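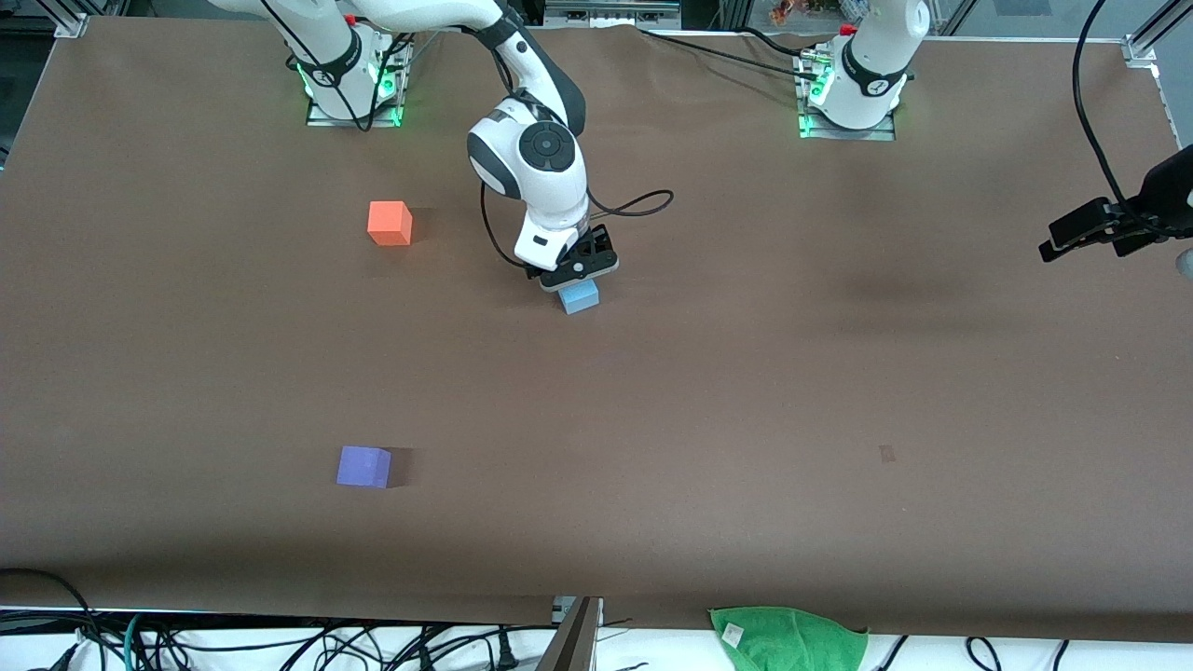 The brown top, with the creases toward the back and the cables along the edge.

Getting wrinkles out of a brown table covering (and what to do with the cables?)
Posted by Antonina Sirko in Home & Workshop, April 2021
757 views

Hi everyone! I have a big work table with a brown covering on it and the wrinkles are driving me up the wall. The front is okay, it's mostly toward the back that it goes all wavy. It doesn't look like much until the light comes in sideways, and then every little crease throws a shadow and I can't stop looking at it.

Part of my trouble is that I don't know what the stuff is. It came with the table, no label, no leftover piece. It's matte and it could be a heavy paper or it could be some kind of thin mat, I really go back and forth on it. I tried smoothing it with my forearm (don't laugh) and then I left a stack of cookbooks on the worst spot overnight. Better in the morning, back again by dinner.

I'd like it flat and I'd like it to stay plain brown – no pattern, no shine. Colored things like the orange block and the light blue one show up so nicely on it, and I'd hate to end up with something glossy and speckled.

Two things I'm wondering about:

Can I iron it where it is? My neighbor says yes, my sister nearly fainted when I told her.

And the cables. They run across the top of the table and meet in a bunch along the back edge, right where the wrinkling is. Could they be making it worse, or is that just where I happen to look? I'd love to get them tidier either way, but I'm not drilling any holes.

If the answer is "tear it off and start over" I can take it. My budget for a new one is $40 and I have a Jacquet store close by, so if anybody knows what to ask for in there, please tell me!

Skakirora
just iron it, low heat, worked on mine

Ernő Jakab
Please don't iron it until you know what it is. If it's paper you'll probably get away with a cool iron and a cotton towel in between, but if there's any plastic or rubber in it you can end up with a shiny patch the shape of an iron, and I say that as somebody who has one on his own bench. Also you'd be ironing right up against metal plates and cables, and I wouldn't.

Find out first. Lift a corner you don't care about and put one drop of water on it. Paper goes dark and soaks it up, a vinyl or rubber mat lets the drop sit there. Then fold the very tip of the corner over and let go. Paper keeps the fold.

If it's paper: I'd replace it. You can flatten paper but it moves with the weather, so you'll be at it again every time it rains for a week. Buy a roll of heavy brown kraft paper, wider than your table if they have it, and cut it long. Unroll it the day before with the curl facing down. Tape the middle of one long side first and work out toward the corners, then go to the opposite side and do the same, pulling gently as you go. Starting at a corner is how I got my worst wrinkles. Where it meets the plates, cut a slit and trim to fit, and leave yourself a tiny gap all around. Jammed up against a plate, it has nowhere to go and it'll buckle.

If it's a mat: warm room, everything off that you can take off, and weight it for a few days. One night of cookbooks isn't enough! I used two old shelf boards with paint cans on top and left them for 4 days. After that put double-sided tape under the back edge only.

About the cables, yes, I think they could be part of it. Any time one gets tugged it drags the top a little, and it never drags it back. Get them into one bundle with hook-and-loop straps (not zip ties, you'll want to open it again) and fix the bundle to the table edge with stick-on clips, so the covering isn't carrying it. Leave plenty of slack in anything that has to move.

Antonina Sirko
Oh this is great, thank you! I did the drop of water and it sort of sat there and then sort of didn't, so I'm still none the wiser, ha. The corner did keep its fold though, so I'm leaning toward paper. They have a brown roll called Clirnance at the store that would come in under my budget. Has anyone used it? I'm mostly worried that it's shiny.

Ernő Jakab
Haven't used that one. Ask them to unroll a bit and hold it near the window, you'll know in a second. And do the strapping and clipping before you tape down the new piece. I did mine in the other order in March and had to lift the whole back side again.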